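Gralthorpe workshop, surfaces notebook
2/2/25
Stivotside job: white top, cleaning and strip layout

Carried over from last entry: top is on the trestles, gloss side up. Film came off it on Friday and went in the bin before I checked the underside for a batch label. Will ask Drullbridge for the batch off the delivery note. Cut length 1550 mm, checked at both long edges, no difference worth writing down.

Purpose today was to get the surface to a state where the strip can be marked out on it and to decide which cleaner goes on the job sheet. No bonding today. The adhesive is still in the cold store and needs a night in the room first.

Condition before cleaning

Overhead light only, shades open. Gloss is good. Viewed straight down the surface reads as plain white. At a low angle there is a soft gray gradient across it, lighter toward the window end, and fine dark specks show up in the duller part. Ran a fingertip over a few of them. Most move, so dust. A couple did not move and I left them for the solvent pass.

Do not judge this surface from directly above. The same patch looked finished from one side of the bench and dirty from the other. Suggest we put the viewing position on the job sheet: stand at the short end, eye level low, light ahead of you.

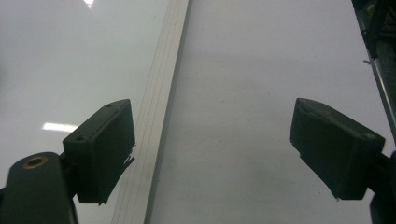

Dry wipe first, one direction, folding the cloth to a clean face at the end of each pass. The blue cloths shed and should not be used on gloss. The gray ones from Kazlauskienė are better but go flat after a few washes and then they push the dust along without picking it up. Took a new one out of the packet for this and will keep it separate.

Wet wipe second, water with a drop of the neutral soap, wrung out hard. Dried with another new cloth straight after. Air drying leaves rings, already tried on the offcut in the last entry.

Solvent wipe only where specks stayed put. Used the isopropyl, on the cloth and never poured on the surface. One of the fixed specks came away, the other is in the coating and will not move. It is within 200 mm of the back edge and will be covered by the upstand once fitted. Noted on the sheet as accepted.

Static is still the nuisance. Within a few minutes of a dry wipe the dust is back, worst at the end near the saw. The wet wipe holds longer. I would move the wiping to the morning, before anything is cut, and leave the extraction running.

Strip layout

Laid the pale strip on the top loose, no tape, to see how it reads against the white. Color difference is small. On the sample card the two looked close to a match; on the full surface the strip is clearly the creamier of the two. Client has approved it from the card, so it stays, but they should see the pair together before we bond anything. I will write to them about it.

Laid on a diagonal first. This is only to look at it against the reflection, the finished line runs parallel to the front edge. On the diagonal any bow in the strip is easy to pick out by sighting along it. Sighted from both ends. Slight drift near one end, gone under light finger pressure. Acceptable.

Checks on the strip, in the order I did them:

1. Wiped both faces dry, same gray cloth. No solvent until we know what it does to the finish.

2. Sighted for bow, as above.

3. Divided the length into 6 equal stations and put a pencil tick on the masking tape beside each one. No pencil on the gloss. It comes off, but it needs rubbing and the rubbing shows at low angle.

4. Tried the feeler under it at every station. Tight at all of them except the end station, where the thinnest leaf goes in. Same place as the drift.

5. Turned it over and repeated. Leaf goes in at the same end, so it belongs to the strip and the top is flat there.

6. Left it lying loose on the white and looked again at low angle with the shades half down — the edge shadow still shows along one side and the line reads clearly.
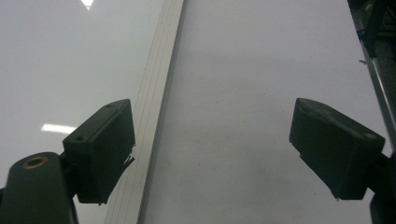 Open items

Batch number from Drullbridge.

Test the isopropyl on a strip offcut, nearly an hour's wait before judging it. Same for the neutral soap.

Adhesive out of the cold store the evening before bonding.

Decide whether the slack end goes to the wall side. My preference is yes.

Job sheet wording for cleaning: dry wipe, wet wipe, dry with a new cloth, solvent on marks only. Gray cloths, new packet. No blue.

Site date is still given as May. Top to be re-filmed and stored flat until then, strip in its tube, label on the outside this time.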